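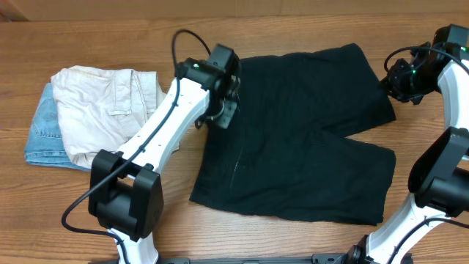
The Jornotport Public Library will hold its spring clothing exchange on Sunday, March 15, 2026, in the ground floor meeting room of the Najafi Building. Residents may bring clean, wearable garments for adults and children and take home the same number of pieces at no charge. Summer clothing is especially welcome this season, and shorts, in khaki and in plain black, are among the items most often requested at the desk. Jeans are accepted in every size and should be folded into a compact rectangle before they are handed in, so that they can be stacked with other garments on top. Winter coats, footwear and bedding will not be taken at this exchange.

The exchange is open to all holders of a Jornotport or Warkow library card. Each household may bring up to 20 garments. Tokens will be issued at the entrance, one for each piece accepted, and may be used at any time during the day. Unused tokens remain valid for the next exchange, which is planned for May.

Garments may also be left in advance at the Iltilach branch during regular opening hours. Donors are asked to use a closed bag marked with their name and card number. Tokens for clothing left at the branch can be collected at the entrance on the day of the exchange.

"The room fills quickly, and a shirt or a pair of shorts that arrives clean and folded can be put out at once," said Thongchai Thammasiri, head of public programs at the library. "We ask everyone to check the pockets at home and to close the zippers. Last spring we found 4 house keys, and one of them is still at the front desk."
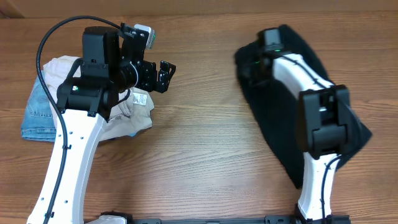
Staff will check each garment for stains, tears and missing buttons before it is placed on the tables. Small faults, such as a loose thread or an open hem, are not a reason for refusal, provided that the donor mentions them. Care labels should be left in place wherever possible – many visitors wish to know how a piece is to be washed before they choose it. Clothing that cannot be accepted will be returned to the donor at the desk.

Tables will be arranged by type of garment and then by size. Visitors are requested to refold what they have looked at and to return it to the table from which it came. A fitting area will be available behind the reading room, and a mirror will be placed in the hallway. Children under ten must be accompanied by an adult.

The library has held the exchange twice a year since the Najafi Building reopened. The autumn event drew 300 visitors, and 1000 garments changed hands. Pieces that remain at the end of the day will be stored at the Iltilach branch until the May exchange, apart from children's clothing, which will be offered to the Warkow family center.

Doors open at 10 a.m., and the last tokens will be issued at 3 p.m. The exchange closes at 4 p.m. No registration is required. The side entrance is step-free, and bicycle parking is available in the courtyard – the front parking lot will be closed that day for resurfacing. Questions may be directed to the public programs desk in person or by telephone during library hours.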